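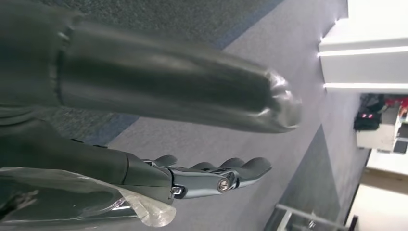

二楼样品间,地面一侧。

Edell 不锈钢工作台(圆角款)
Tukora 自营 / 现货 / 可自提

先说我自己跟这张台子的关系吧。我在 Tukora 管样品间,Edell 到店以后第一张就没进仓库,直接抬上了二楼,之后我几乎每天都趴在上面干活:拆箱、擦件、配货、贴标,忙起来连午饭都搁在台面一角吃(别学我)。所以页面上写的东西,好的坏的,基本都是我用出来的,哪里写得啰嗦了你就跳着看。

这张台子最适合什么人?家里有个车库或者杂物间、总要摆弄点零件的人;开小店、需要一张结实的打包台的人;还有那种嫌木头桌子一沾油就完蛋的人。我以前就是最后这种!旧桌子上垫过报纸、垫过硅胶垫、垫过拆开的纸箱,垫到最后桌子长什么样都忘了。

台面

拉丝不锈钢,长173厘米。长度我蛮喜欢的,两个人并排站着各干各的,胳膊肘不会打架,一个人用的时候左边放没弄的、右边放弄好的,中间还留得出地方写单子。

要提前讲清楚一件事:它会花。拉丝面用几天就开始有细细的划痕,再用一阵子就是那种磨得发旧的样子,灯一照,亮的地方亮,毛的地方毛。样品间那张就是这样,我没有打磨过,也没打算打磨。想要一直像镜子一样的朋友,请去看餐厨那一栏的抛光款,价格高不少,而且说句得罪人的话,那种面上按一个手指印你能难受一下午。

拉丝面还有个脾气,顺着纹擦越擦越顺眼,横着纹擦就一塌糊涂。我们附的布是细绒的,顺着长边一道一道走就行。钢丝球不要碰,粗的百洁布也不要碰。

圆角

四方桌子的尖角撞过大腿的人都懂。Edell 的台面角是圆的,前沿一路过来到角上收成一个弧,擦布拐弯也顺,不挂线头。我在样品间里转身不看路是出了名的,用它这么久,淤青明显少了(没有做过统计,我自己的腿说了算)。

圆角有一个小小的不方便:你要是想把两张台子头对头拼成一条长桌,接缝那里会各凹进去一点,小螺丝会从那儿掉下去。Cathal 的办法是在接缝上横着贴一道宽胶带,丑归丑,管用。

底下的架子

钢架,脚跟脚之间靠近地面的地方有横杆连着。横杆是管子,表面光亮,脚踩上去歇一歇很舒服,我承认我天天踩。厂家的说明书写着横杆不作承重用,所以别往上面架木板当第二层堆货,真要一层下置板的话请选带层板的那款。

横杆离地很低,扫地机器人能不能过得去要看你家那台有多高,来问的人很多,我统一回答:量一下再买。手动吸尘器的扁嘴可以伸进去。

胶带分格

买台子送一卷 Tamuno 黄色和纸胶带,很多人收到以后来问我拿它干嘛。答案就是分格!在台面上贴两个方框,一个小一点靠前,一个大一点往后往中间放,两个框共用一条竖边,省胶带,看着也清楚。小框放我正在弄的东西的配件,大框放东西本体。框里的算“在处理”,框外的算“随便谁都能挪”。

就这么一条规矩,样品间的吵架少了一大半。以前的情况是我放下一个件去接电话,回来件没了,问谁谁都说没看见,最后在窗台上找到。贴了框以后谁要动框里的东西都会先喊一声。

贴的时候不用太较真。我贴的那两个框,线条有点歪,角上胶带叠着胶带,有一条边还留了个小缺口,不影响用。有强迫症的朋友可以先用铅笔和直尺打底,不锈钢上铅笔印一擦就掉。胶带撕的时候压低角度慢慢拉,残胶用一点点食用油揉开,再用洗洁精擦。

黄色这一卷是我挑的,亮,在灰扑扑的钢面上一眼就看到。厂家原本配的是白色的,我试了一天就受不了,灯一开白线跟反光混在一起,低头找线找得眼睛疼。

拿来做什么

我们自己主要用它处理 Erby 的车轮盖。就是那种银灰色塑料的轮毂盖,卡在轮子外头的,中间一块平的,外面一圈弯弯的辐条像涡轮一样旋出去,背后边缘一圈小卡扣小耳朵。Erby 这个系列卖得不错,退换也多,原因多半是卡扣:有人装的时候拿脚踹,有人买错尺寸硬往里塞,寄回来我就得一个一个检查。

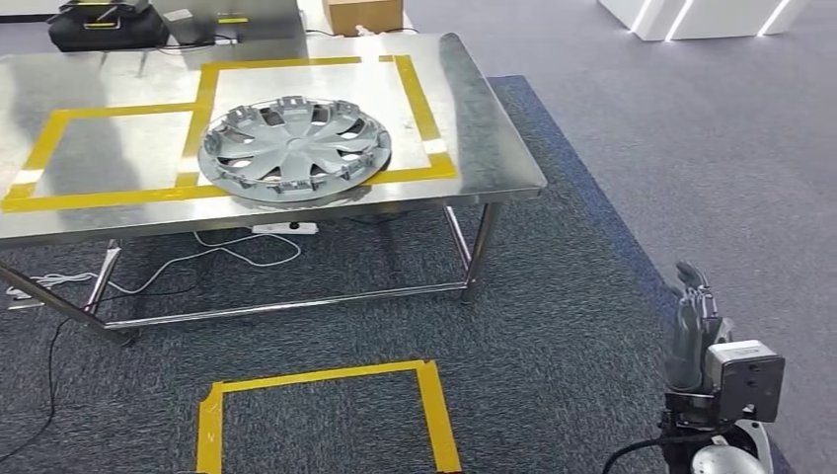
检查的流程我讲一下,反正买轮毂盖的人也会翻到这个页面来。先平放,正面朝上,沿着外圈按一遍,听有没有松动的声音。然后看辐条之间的空档,泥巴最爱藏在那里,拿旧牙刷蘸温水一格一格刷,别用硬毛的,银灰漆面会拉出道子。正面看完翻过来看卡扣,手指一个一个轻轻往外拨,弹得回来的就没事,发白的、有细裂纹的就要换了。翻面之前请在台面上垫一块软布,钢面再光也比塑料硬,转一下就是一条印。

不锈钢台面在这个活上有个我没想到的好处:轮毂盖放上去平不平,低头看一眼底下那条影子就知道。塑料件晒久了会翘,放在木桌上木头自己也不平,根本看不出是谁的问题。钢面平,盖子一头翘起来,影子就一头宽一头窄,骗不了人。

刷下来的泥水也好办,拿刮板往前沿一刮,下面接个盆。只是前沿没有挡水边,水多的时候会顺着流到地上,铺了地毯的房间请格外小心。我有一次一边打电话一边倒水,倒过头了,后来趴在地毯上用毛巾吸了好久,Cathal 从门口路过看了我一眼,又走了。

放在地毯上行不行

行,我们样品间就是地毯,灰色短绒的,中间还有一块深蓝的。刚抬上去那阵子我老觉得它有点软绵绵的晃,后来发现是脚垫没调。每只脚底下有个可以旋的脚垫,先把台子放到位,别急着放东西,站在长边中间用手掌压一压,哪边往下沉就把哪边旋高一点。放上重物过一夜再调一遍,短绒地毯会被压实,第二天的高度跟第一天不一样。

长绒地毯我不推荐。有位客人把它放在客厅的长毛地毯上当工作台(很酷!),打电话来说写字的时候桌子会跟着抖。我让他在每只脚底下垫一小块硬板,他垫了以后说好多了,就是地毯上的坑永远回不来了。地毯的坑我们不赔,先讲好。

电线

台子本身不带插座,所以电源得你自己想办法。我的做法是在台子底下的地上放一个插排,线从那里走。优点是台面上一根线都不用拉,擦桌子的时候一路到底;缺点是线在地毯上绕来绕去,白的黑的都有,脚一伸就勾着。要讲究一点的话,买一包扎带把线捆到横杆上,横杆离地近,捆起来顺手。要更讲究,就去隔壁页面看我们的夹式插座,可以咬在台沿上。

提醒一下湿活和插排要分开。如果你跟我一样会在台面上用水,插排就别放在你接盆的那一侧,最好垫高,或者干脆做湿活的时候先拔掉。不锈钢是导电的,电动工具线皮破了的就别往上放了,这一条请认真看,我只严肃这一次。

规格

名称:Edell 不锈钢工作台,圆角款
台面:拉丝不锈钢
台面长:173厘米
脚架:钢架,下部带横杆
脚垫:可旋调
随箱附件:脚垫一套、内六角扳手、细绒擦布、Tamuno 黄色和纸胶带一卷
售价:417欧元,含税,不含楼上搬运
保修:脚架12个月,台面划痕不在保修范围

宽度和高度有两种,下单的时候在选项里挑,挑完页面会显示对应的尺寸图。高的那种适合站着干活,矮的那种配一般的椅子。样品间用的是哪一种我被问过好多次了,来店里站一站比我在电话里形容有用。

组装

箱子里是平板包装,台面一件,脚架散件若干。一个人能装,两个人装得快很多,主要是翻身那一下。我的顺序:地上铺开纸箱,台面朝下放好;脚先都拧上,但不要拧死;横杆卡进去;确认没有哪只脚歪着,再把所有螺丝依次拧紧;最后翻过来。说明书上的顺序是先装横杆再装脚,我试过,横杆会一直从手里滑出去,气得我坐在地上吃了半包饼干。

从拆箱到翻身,我装了大约3刻钟,其中一大段时间在找扳手(扳手在装脚垫的小袋子里,别跟包装泡沫一起扔了)。台面上有一层保护膜,装好以后再撕,撕的时候从圆角那里起头最容易。膜不要留着,有人舍不得撕,过一个夏天胶就粘死在上面了,寄照片来问我怎么办,我也只能说慢慢抠。

平时怎么擦

干灰用干布,油用洗洁精加温水,擦完一定再过一遍干布,水珠自己晾干会留白圈。白圈用一点白醋兑水可以去掉,去完冲干净。含氯的漂白水请离它远一点,不锈钢也会长锈点的,我见过一张放在洗衣房里的台子,漂白水瓶子底下一圈小黄点,很可惜。

磁铁工具盘吸不吸得住?看钢材批次,有的吸得住,有的软趴趴的,不要为了这个功能来买。我现在用一个浅口的搪瓷盘装螺丝,放在小框里,挺好。

会不会吵,这个我一定要写。把铁的东西往上一放,当的一声,整层楼都听得到。第一个星期楼下收银的同事上来了好几趟。厂家有卖阻尼垫,贴在台面背后,贴了之后声音闷下来不少,不过要多花一笔钱。我的土办法是在常放工具的那一块铺一张旧浴巾。轮毂盖是塑料的,放上去声音倒还好。

关于退回和二手

收到三十天内不喜欢可以退,台面的保护膜没撕按全价退,撕了也能退,折一点钱,折多少看划成什么样,由 Cathal Tully 看过以后回邮件给你。他看东西很细,也很公道,就是回信慢,请多等他两天。

我们偶尔会放出样品间退下来的旧台子,便宜很多,台面当然是磨花了的,介意的别买。上一次放是12月,当天就被一个修自行车的师傅拉走了,他连价都没还,只问我胶带框能不能留着别撕。我当然给他留着了!下一次什么时候放我还说不准,想要的话在页面底下留个邮箱。

送货

市内我们自己送,送到门口。要上楼的请在备注里写清楚有没有电梯、电梯多深,173厘米的台面竖起来不是每部电梯都塞得进去,斜着放也要看运气。楼梯转弯窄的,拍张照片发过来,我们帮你看看。市外走物流,到货时请当着司机的面看一下箱角,有压痕就拍照,再签字。

自提的话直接来店里,一楼报订单号。小轿车放倒后座大多能装下,先量一量。记得带根绳子,我们店里的绳子总是被借走不还。

几个来信里常提到的事

有人问能不能当厨房台用。能放,能切菜(垫砧板),但它不是按餐饮设备做的,开店要过检查的请买餐厨那一栏的款式。

有人问能不能放户外。有顶棚的阳台可以,直接淋雨不建议,脚架管子里进了水不容易出来。

有人问台面能不能钻孔装台钳。可以钻,钻了就不能退了,孔边请打磨干净再上手。我自己没装过,一位客人装完发来消息说很稳,他在台面下面另外垫了一块厚木板,用长螺栓穿过去的。

还有人问胶带能不能单买。能!Tamuno 黄色的和白色的都在耗材那一栏,黄色常常断货,我也在催。

本页价格有效至3月31日,之后要看厂家新一批的报价,涨了我会在页面最上面写出来。看实物请到二楼样品间,Edell 就在地毯上摆着,随便摸,随便压,框里的东西请先喊我一声。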